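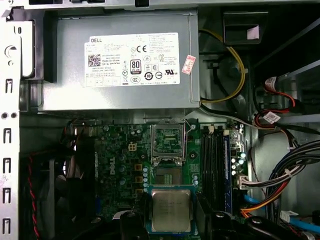 Hirkell open day, Drernham: the disassembly cell reviewed

Hirkell sells a robot cell that takes old office computers to bits, and on September 9, 2020 it opened the doors at Drernham so that people like me could stand behind a yellow line and have opinions.

The job on show was processor removal. The case was a Dell desktop with all its cabling still in place, which I liked. Firms at these events usually bring a bare board with nothing to snag on. With the load plate up and the retention lever raised, the black fingers get round the processor and lift it clear of the socket. I have done this by hand perhaps 1000 times and bent pins on more of them than I told my employer.

Now the grumbles. A single processor took 90 seconds, and I manage it in 24, swearing included. The fingers are bulky for such a crowded case, and I winced every time they went near the wiring. The brochure lists 67 supported models – none of them the ones filling my storeroom. Prices were "available on request", so I requested, and was given a pen.

Still, the grip is gentler than mine, and the cell doesn't stop for tea. If you strip one make of machine all day, book the April session at Sutberg and take your own scrap along. For a small mixed workshop, I'd keep the screwdriver.

Three stars out of five. The pen is very good.

© Jankauskaitė Workshop Reviews | Contact | Back to top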